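A favor de la mesa despejada (y de las cajas detrás)

Llevo media vida discutiendo sobre mesas. En casa, en el trabajo, en el taller de los martes que luego pasó a ser el taller de cuando se puede. Y después de tanta discusión me he quedado con una opinión bastante tozuda: una mesa de trabajo tiene que estar vacía cuando no se trabaja en ella. O casi vacía, que luego me conozco y siempre se me queda algo por ahí, una taza, un tapón, la goma de borrar.

Ya sé lo que me vais a decir, porque me lo dice todo el mundo. Que una mesa llena es señal de vida, que los genios trabajan entre montañas de papeles, que el orden es cosa de gente aburrida. Pues muy bien, seré aburrida. Pero yo he perdido tardes enteras buscando unas tijeras que estaban debajo de un catálogo, que a su vez estaba debajo de un jersey, y no recuerdo haber tenido ninguna idea genial mientras levantaba el jersey.

Mi conversión empezó en Clirkbridge, donde pasé una temporada encuadernando libretas en un local alquilado a medias. Lo compartía con Davina Hepburn, que hacía cajas forradas y tenía una regla única: al irte, la mesa se queda limpia. No ordenada, limpia. Lo ordenado le parecía una trampa (montoncitos con los bordes alineados, los llamaba «desorden con corbata») y a mí me ponía de los nervios, porque recoger a última hora, con el abrigo ya puesto, es de las cosas que menos me gustan en este mundo. Tardé en darle la razón. Se la di una mañana de mayo en que llegué con prisa, dejé las guardas sobre el tapete y me puse a cortar sin más, sin apartar nada, sin ese cuarto de hora tonto de mover cosas de la izquierda a la derecha. ¡Qué gusto, de verdad!

Y aquí viene la parte en la que pierdo amistades: la mesa, además, forrada. Con fieltro, con moqueta de pelo corto, con lo que tengáis, pero forrada y de un solo color, mejor gris oscuro. El tablero desnudo es muy bonito en las revistas, no lo niego. Luego se te cae una aguja y oyes cómo rebota y se va rodando hasta el rodapié. Sobre tela las cosas se quedan donde las pones. No resbalan, no suenan, no se rayan. Un botón blanco sobre gris lo ves desde la puerta.

¿Inconvenientes? Uno gordo: la pelusa. El gris oscuro enseña todas las motas claras, las de hoy y las del año pasado, y por mucho que pases el cepillo siempre aparecen puntitos por el fondo, junto al borde, donde no llega el brazo. Fraser MacKinnon, que me vendió el primer retal, juraba que con cinta adhesiva enrollada en la mano se iba todo. No se va todo. Se va lo de delante, que es lo que ve la visita, y con eso me conformo.

Otra cosa que defiendo es el reborde. Una mesa con un borde levantado al fondo me parece un invento estupendo y no entiendo por qué no las venden así en todas partes. Lo que rueda, se para. Y además te marca hasta dónde llega tu faena: de aquí para acá, trabajo; de ahí para allá, el resto del mundo. A mí esa raya me hace falta. Hay quien se concentra en la cocina con la radio puesta y tres niños merendando, y lo admiro muchísimo, pero yo necesito una frontera aunque sea de dos dedos.

Porque el resto del mundo, claro, existe, y en mi caso es de cartón. Las cosas que quito de la mesa no se evaporan. Van a cajas, y las cajas van detrás, una encima de otra, y ahí se quedan más tiempo del que me gustaría confesar. Davina me diría que eso es hacer trampas. Puede ser. Pero entre tener el lío delante de las manos o tenerlo al otro lado, me quedo mil veces con lo segundo. Una caja cerrada me deja en paz. Un montón de papeles sobre la mesa me está hablando todo el rato: que si la factura, que si la carta aquella, que si cuándo piensas devolver el libro.

Hubo una época en que me dio por lo contrario, por los organizadores. Me compré uno de bandejas, otro de cajoncitos y hasta un carrito que encargué a un sitio llamado Rennie y que cojeaba de una rueda. ¿Sabéis qué pasó? Que llené los organizadores y después seguí llenando la mesa alrededor de los organizadores. El carrito acabó en el balcón con unos geranios y ahí sí que ha dado buen resultado. Las cajas de cartón, que no costaron nada, siguen en activo.

No pretendo que nadie tire nada, ojo. Ese discurso de quedarse con lo que te hace feliz me cansa bastante, y a mí los recortes de papel me hacen feliz todos, hasta los que no sirven para nada. Lo que pido es más modesto: que haya en casa una superficie, la que sea, que al final del día se quede libre. Probad una semana. Si os parece una manía mía, me escribís y discutimos, que ya he dicho que tengo práctica. 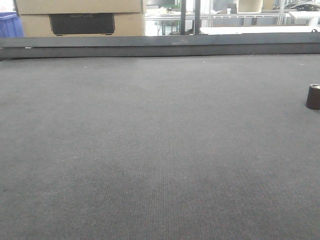 Núm. 5, pág. 3

Lo de la derecha, lo marrón con pinta de tacita boca abajo, va contra mi propia regla y lo reconozco. Una cosa sí me permito dejar. Dos ya me parece empezar otra vez.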